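Looking After Tables and Work Surfaces

By Vignesh Poojary
Last updated 26 September 2025

Most of the damage I see on kitchen and workshop tables comes from cleaning. Somebody uses the green side of the sponge on a finish that can't take it, and after a year there is a dull patch where everyone eats. These notes cover the surfaces people ask me about at the shop in Stulthorpe. I'll add to them when I have time.

Everyday wiping

Start dry. Brush or shake the crumbs off before a wet cloth goes anywhere near the table. Crumbs and sugar are hard enough to leave fine scratches, and a wet cloth drags them around.

Then use a damp cloth with a drop of dish soap in warm water. Wring it out until it no longer drips. Go over the surface again with plain water, then dry with a cotton towel. The second wipe is the one people skip. Soap left behind dries to a film, the film holds dust, and the table feels sticky by the end of the week.

Spray cleaner goes on the cloth, never straight onto the table. Sprayed on the table, it runs into joints and under edging.

Change the cloth. A kitchen cloth that smells has already stopped cleaning anything. I keep 6 in a drawer and throw the used one in the wash at night.

White and pale tops

Pale matte tops show less glare and fewer fingerprints than glossy ones, but they hold on to color. Tea, turmeric, red sauce, beet juice and ballpoint ink are the usual trouble. All of them are easy in the first few minutes and hard the next day.

For a fresh stain, blot with a paper towel, then wipe with soapy water. For one that has dried, mix baking soda with a little water to a soft paste, spread it over the mark, lay a damp cloth over it and leave it while you do something else. Wipe it off without scrubbing. You may have to do this 2 times. Turmeric often leaves a faint yellow shadow even then. If the table is near a window, daylight usually fades it over the following days.

Ink comes off most factory finishes with rubbing alcohol on a cotton pad. Test it underneath first. It will take the finish off shellac and can soften some paints.

Melamine sponges (the plain white blocks) work on scuffs, but they are very fine sandpaper. On a matte surface they leave a shiny spot that can't be undone. Use them on the legs and leave the top alone.

To find the dirt on a pale table, get your eyes down near the level of the top and look across it toward the light. Smears you can't see from standing height show up right away. Run your palm over it too. Your hand will find dried syrup long before you see it.

Wood with an oil finish

Oiled wood wants very little water and no soap made for dishes, which strips it. A damp cloth and a quick dry is enough on most days. When water stops beading and starts leaving dark spots, the wood needs oil.

Sand lightly with the grain using a fine paper, wipe off all the dust, and rub in a thin coat with a lint-free cloth. Let it sit, then wipe off everything that hasn't soaked in. Oil left standing on the surface turns gummy and you will be scraping it off later. Leave it overnight before anybody puts a plate down.

Oily rags can catch fire by themselves when they are balled up. Spread them flat outdoors until they are stiff, or put them in a metal can with water and a lid. I mean this for every oil that dries, linseed above all. Mineral oil doesn't dry and is safe in that respect, and it is what I use on cutting boards.

Wood with varnish or lacquer

White rings from hot mugs are moisture caught in the finish. Try warm air first, with a hair dryer on low held well back and kept moving. If some of the ring is left, rub it gently with a dab of petroleum jelly and leave it overnight. Dark rings are a different thing. The water has reached the wood, and the fix is stripping and refinishing that area, or a tablecloth.

Don't use furniture polish with silicone in it on anything you may want to refinish one day. New finish won't stick where it has been.

Stone and tile

Keep vinegar and lemon off marble, limestone and travertine. They etch it, and the dull spots have to be polished out by someone with the right pads. Granite is tougher but its sealer isn't, so plain soap and water is the rule for all of them.

For tile, the grout is the work. An old toothbrush and baking soda paste do for ordinary dirt. Use bleach only if there is mold, with the window open, and never along with vinegar, ammonia or anything else under the sink.

Stainless steel

Wipe with the grain. If you can't see the grain, breathe on the metal and look from the side. Steel wool leaves bits behind and the bits rust, so people think their sink is rusting. A drop of cooking oil on a dry cloth takes off fingerprints.

The workshop bench

A bench gets a different kind of care. Mine has a coat of paste wax, which glue doesn't stick to. Drips pop off with a plastic scraper once they are hard. Wipe them while they are wet and you only spread them.

Keep a piece of hardboard for messy jobs and lay it over the bench. When it is too far gone, flip it, and when that side is gone, buy another. The one I have now has lasted 9 years, though I did trim a burnt corner off it.

Iron tools left on a damp bench leave black marks in oak. Oxalic acid takes them out - wear gloves and eye protection, don't breathe the powder, and rinse well. Or leave them, as I did.

Keeping the top clear

A table that has things living on it doesn't get wiped. Pick the items that really belong there and put them all in one tray or basket, so that clearing the table means lifting a single thing.

Wire baskets are good for this in a kitchen. Crumbs fall through and air gets around fruit and onions. Look at the bottom before you buy. If the wire ends are bare there, they will scratch, so stick felt pads under them or set the basket on a cloth. Felt collects grit, and the pads want replacing now and then. Wash coated wire by hand and dry it at the crossings, where the coating usually chips first and rust starts. A dab of enamel paint on a chip will hold it for a good while.

Lift baskets when you move them. Dragging is what makes those long curved scratches you see on the side of the table nearest the stove.

Solid baskets and trays need a wipe underneath each time. Water sits there and you don't see it until there is a ring.
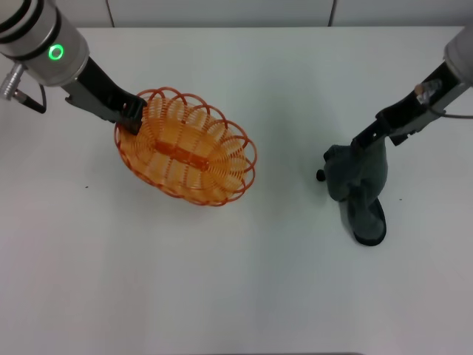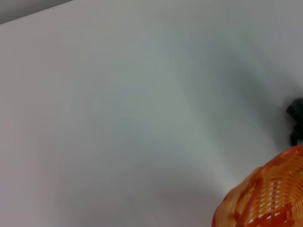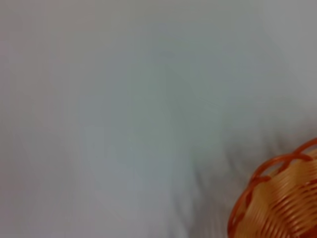
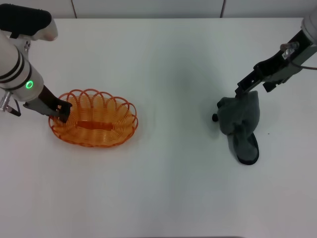

The white tabletop in the first and last pictures is matte. Orange wire basket in the last one.

Small repairs

Wax filler sticks hide scratches in wood and laminate. Choose a color slightly darker than the table, rub across the scratch, and buff with a paper bag.

Lifting edge banding can often be pressed back with a warm iron over a sheet of baking paper, if it was put on with heat glue in the first place. Roll it down hard with something smooth as it cools. If that doesn't hold, scrape out the old glue and use contact cement.

A wobbly table is nearly always loose bolts. Tighten them with the table upside down on a blanket, going around in turns so that no leg gets pulled crooked. If the bolts are tight and it still rocks, turn the table a little where it stands before you cut anything. Floors are worse than tables. My own house is 58 years old and there is a spot in the kitchen where nothing will ever stand flat.

Next to be added in May: outdoor tables, and what to do with teak that has gone gray.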